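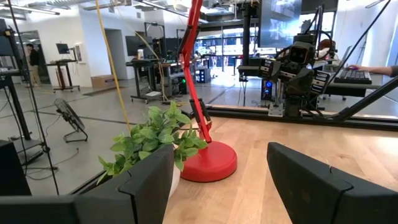
Toditz is a small workplace supply company with one shared office and a stockroom at 438 Fotura Street. We sell desk lamps, storage containers, planters and the little things that get used up in a drawer. The products sit out on our own tables, and the red desk lamp with the round base stands on light wood next to a green plant in a white pot, much as it would in a customer's office.

We opened with five people and now have 16. Most of our orders come from schools and small firms within 40 miles.

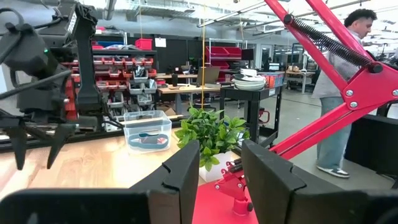 Our stockroom line is called Vutis and covers containers, labels and bands. Cha is the lighting line, added two years later. Orders placed before noon leave the same afternoon. Visitors are welcome to try things at the table before buying.
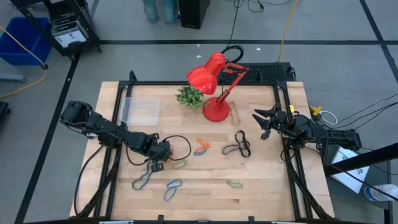 Rubber bands in several colors on the wooden table, with the red lamp at the back.

The office closes for inventory in January.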